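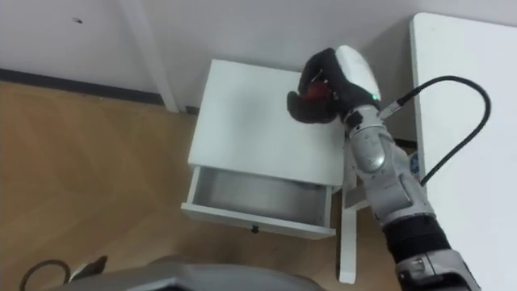

Furnished Should Mean Something

When I moved to Ulstead for work, I rented a furnished apartment over the phone. The listing said furnished, the rent was higher than for the empty unit downstairs, and I signed. What I got was a bed frame with no mattress, a nightstand, two folding chairs and a floor lamp without a shade. I called the rental office and was told the unit was furnished. The agent was polite. She had the listing open, and it said so.

I have rented five places since then, three of them furnished, and the word has meant a different thing each time. I think the state should define it. That sounds like a small thing to put into law, and it is a small thing, but there are already rules about what counts as a bedroom in a listing. In most towns a room needs a window and a certain amount of floor before a landlord can call it one. No one thinks this is an attack on landlords. It lets people compare one listing with another.

Furnished listings can't be compared that way. In Ulstead last April I went through 20 of them while helping a coworker find a place. Only 4 had any kind of list of what was inside. The rest used the word and left it there, or added "fully" or "tastefully" in front of it. One said "furnished as needed." I wrote to ask what that meant and got an application form back.

The people who rent furnished places are mostly people who can't easily go and look. They are traveling nurses, people on short contracts, students from abroad, and people leaving a marriage in a hurry. They tend to sign from a distance and arrive with two suitcases. If there is no table, they buy a table, and in six months they have to get rid of it. My coworker paid a deposit of 2,000 dollars on her place before she had set foot in it. She spent her first weekend buying a shower curtain, a mattress pad, pots, a desk and something to keep her clothes in.

The deposit is the other half of the problem. When a lease doesn't say what was in the apartment, it also doesn't say what should be in it at the end. I once lost part of a deposit over a bookcase I had never seen. The landlord believed it had been there, and he may have believed it sincerely, having bought it for some apartment at some point. Neither of us had a list. He had the money, so he kept it.
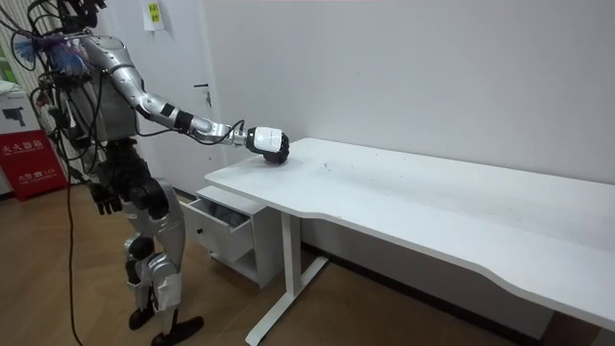

A list would have settled that in a minute. It doesn't have to be long or written by a lawyer. Kanora, the company that manages the building I live in now, attaches a single page to its leases. It names each piece of furniture by room, with a line for its condition, and both sides sign it. Mine says the dresser has a scratch on the left side and that one of the kitchen chairs wobbles. I was happy to see the chair on there. A landlord who writes down a wobbly chair is probably going to be fair about other things.

So my proposal has two parts. The first is a minimum. An apartment should not be advertised as furnished unless it has a bed with a mattress for each bedroom, somewhere to put clothes, a table, enough chairs for the number of people on the lease, a place to sit that isn't a dining chair, and a working lamp in any room without a ceiling light. I would leave out dishes and linens, which people have strong opinions about and often bring themselves. If a landlord wants to offer less than the minimum, fine. The listing can say "partly furnished" and name the pieces.

The second part is the page. It should be shown to the renter before any money changes hands, and attached to the lease when it is signed. If there is no page, the landlord can't charge for missing furniture. Damage to walls and floors would be handled the way it is now.

I have heard three objections from people who own rental property, including a member of my own family. One is that furniture breaks and gets replaced, so the page would always be out of date. But the page is only made once per lease. If a couch is replaced between tenants, somebody crosses out a line and writes another.

Another is that this will raise rents. I doubt it. The furniture minimum is modest, and most of it can be bought used. The furnished units I looked at in Ulstead already cost more than empty ones in the same buildings, and in some cases the extra charge over a year would have paid for everything on my list more than once. If a few landlords decide to list their apartments as unfurnished instead, the renter at least knows what is being rented and can plan for it.

The last objection is that renters should simply ask. I agree that they should, and I do now. I ask for photos of every room and for a list, and I ask whether the furniture in the photos is the furniture in the unit. About half the time the answer is that the photos show a similar unit. A careful renter can get some protection by being stubborn. A nurse who has to start a job in another town in nine days may not have the time to be stubborn, and the agent on the phone usually knows it.

The downstairs neighbor at my first Ulstead place had rented the empty unit. She bought a used table and a couch in her first week and paid less than I did every month after that. I kept the folding chairs for the whole lease. When I moved out, the landlord checked that there were still two.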